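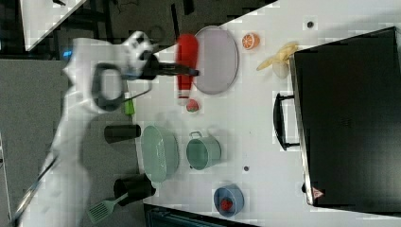 4.2 Target selection under clutter

The planner, which we call Illo, receives a list of object hypotheses from the perception module and returns one grasp at a time. Each hypothesis holds a class label, a fitted shape, a pose and a covariance. Earlier versions ranked grasps by predicted success alone. This favoured tall, isolated objects and left flat or tipped ones until the end of the episode, when the arm had already used most of its time budget.

The revised ranking adds a clearance term. For every candidate grasp we sweep the gripper volume along the last part of the approach and record the smallest distance to any other hypothesis, including large fixtures. Candidates below a set margin are kept but penalized, so that the planner still has something to return when all of the options are poor.

We logged 1,493 planning calls on the Dretomthorpe bench. After removing calls with a stale camera transform, 1,346 remained, and these are used in all of the results in this section. The transform fault was traced to a clock offset in the Gredska driver and was fixed in June.

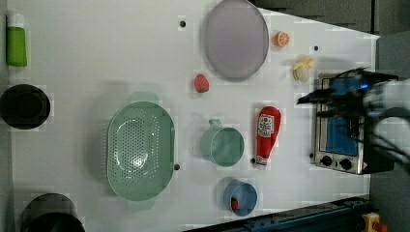 Shape fitting is the weakest stage in the pipeline. The Shakya fitter assumes that a container stands on its base unless the depth data gives strong evidence against this, and the prior is hard to overcome from a single overhead view. A mug on its side, as in Figure 6, offers a curved wall and a handle but little of the rim, and the fitter can settle on an upright cylinder of the wrong height. Perforated surfaces cause a second problem. Depth returns through the holes of the colander land on the tabletop, which pulls the fitted wall downward. We now reject returns that fall inside the convex outline of a hypothesis but lie at table height -- a crude filter, but a cheap one.

Figure 6. Overhead view of the workspace with the gripper partly over the toaster oven.

Shadows had less effect than expected. The arm darkens part of the table as it moves, and the colour segmenter sometimes splits a region at the shadow edge. Since fitting runs on depth, the two halves are usually merged again before planning. We did not tune the segmenter further.

The clearance sweep runs on the CPU and is limited to 1,000 candidates per call. Raising the limit to 1,298 changed the selected grasp in very few calls and pushed the slowest ones past the control deadline, so the lower value was kept.

12 shares | 3 comments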